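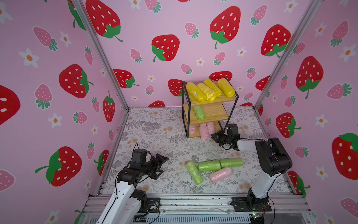 The Serkireck Omnibus puts all four of Davina MacRitchie's teen horror novels into one paperback of 1,043 pages, and we have mixed feelings about selling it. The stories are good. The format is a brick. If you keep your paperbacks on a small three-tier shelf like this one, light pine boards in a thin black metal frame, give the omnibus a bottom tier and don't plan on moving it much. The original four were thin enough to hide inside a math textbook, and plenty of our customers did that.

Posted in March by Graciela Garrido
Print this page | E-mail this page

What you get

All four novels in story order: The Ferry Bell, Cold Dormitory, The Girl in the Salt House and Last Boat to Serkireck. There is also a new introduction by Pascual Sosa, which runs 12 pages and gives away the ending of the second book on page three. Skip it until you're done.

The publisher, Upadhyay, calls this "the complete and definitive text." I'm not so sure. I put my old copy of Cold Dormitory next to the new one and read the first 30 pages of each. The pay phone is still a pay phone, thank goodness, but Nell's roommate no longer smokes, and a joke about the gym teacher is gone. Small stuff. I would just like the back cover to mention it.
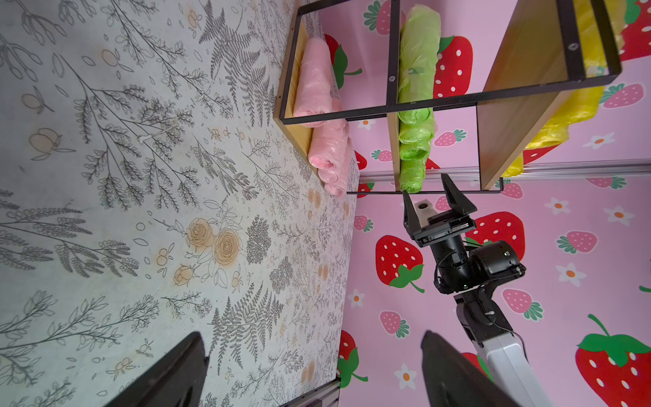 I also have doubts about the word "terrifying," which appears on the cover twice. As a kid I slept with the hall light on after The Ferry Bell. Reading it again, I was mostly mad at the adults, who are told again and again that something is wrong at the school and keep offering Nell soup. The third book holds up best. It's the only one where the villain has a reason for what she does, and the chapter in the flooded cellar still made me put the book down for a minute.

The fourth was always the weak one. Fans will tell you it reads better right after the third, with no year-long wait in between. I tried it that way and it's still 96 pages of people rowing.
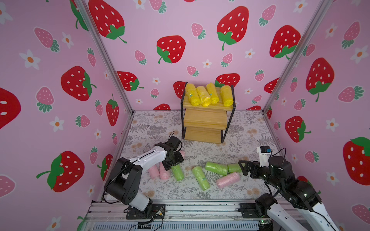
Photo: Tamás Kelemen

Paper, type and cover

The paper is thin and a little gray, and the type is smaller than in the old editions. The spine creased the first time I opened it past the middle. Upadhyay dropped the painted covers for a plain black one with a silver bell – tasteful, I guess, but half the fun of these books was the girl in the nightgown looking back at the house.

If you care about the old art, we sometimes get the single volumes used. Ask Damián Herrera at the Plellance store. He keeps a waiting list, and the third book is the hard one to find.

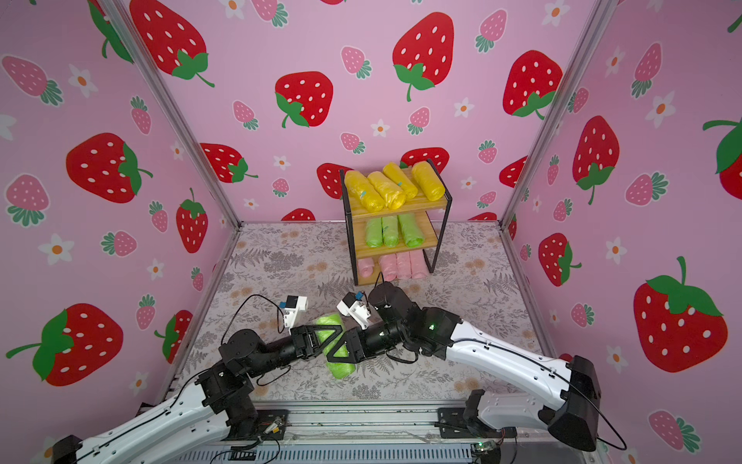 Should you buy it?

If you never read the series, yes, probably. It costs less than tracking down four used copies. If you already own them in any shape, I can't see what this adds besides weight. The e-book from Uvia has the same text, same changes, no introduction.

Format: paperback, one volume
Reading age: 12 and up
Returns: unread copies only, and a creased spine counts as read

Contact us | Copyright Plellance Books | Back to top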